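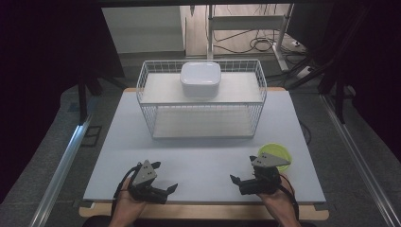
I got to the archive in Brumitz a little before opening and found the woman I'd come to interview already outside, stamping her feet and holding two coffees. One was for me. I liked her right away.

She has spent seven years on a history of the Wakura garrison, a hill fort that was under siege for 167 days and then mostly dropped out of the books. I wanted to know how you stay interested in one siege for that long.

"I'm nosy," she said. "I read the commander's dispatches first and they're so dull! Everything is in good order, the men are in good spirits. Then I found the quartermaster's ledgers, and he's writing down that they've eaten the mules."

The ledgers are her big find. There are five of them, in terrible handwriting, and she taught herself to read it by copying out a page every night at her kitchen table. (She showed me a line on her phone. I got the word "flour" and gave up.)

I asked about the relief column, which left Ceteo in April and took its time getting up the valley. The old version blames the weather. She doesn't buy it.

"There was rain, sure. But the officers were arguing over who'd be in charge once they arrived. They sat in camp at Ayele for five days writing rude letters to each other — and I have the letters."

What about the people who lived in the valley already, I wondered. She put her coffee down for that one. The soldiers' accounts hardly mention them, she told me, except as a source of grain, so she went to village tax rolls and a collection of songs written down two generations later.

"One song makes fun of the garrison for shooting at its own laundry at night. And the ledger has a complaint about wasted cartridges that same week. I nearly fell off my chair."

She's on the last chapter now, the surrender, and says she keeps finding excuses to put it off. Her editor has stopped asking for a date. When the doors opened she was already halfway up the steps, asking me over her shoulder if I'd brought a pencil, as they don't allow pens in the reading room.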